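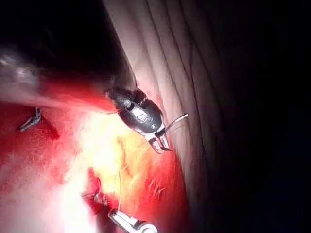 A curved needle-like filament near the jaws of the instrument.

I have fished the Hindel every June for 16 years, and I'd like to put in a kind word for the plain old barbed-down hook and the slow release. The folks who run the water below Flullport now sell 1441 day tickets a season, up from 999 when I started, and I'm glad of it, I really am (more people who love a river means more people who'll fuss over it). But all those tickets mean the same trout get caught again and again, and I think we ought to be a good deal gentler with them.

So pinch your barbs, please, even on the tiny midges! Wet your hands first, keep the fish in the net, and back the hook out the way it went in. If it's deep, snip the line and let the fly go. I've lost plenty of good Pavow nymphs that way and never missed one for long.

I'd go further and close the Lakatos pool on hot afternoons, from two o'clock until dark. Some of my friends grumble at that, and I do understand, it's a long drive for a morning's fishing. I'd still make it.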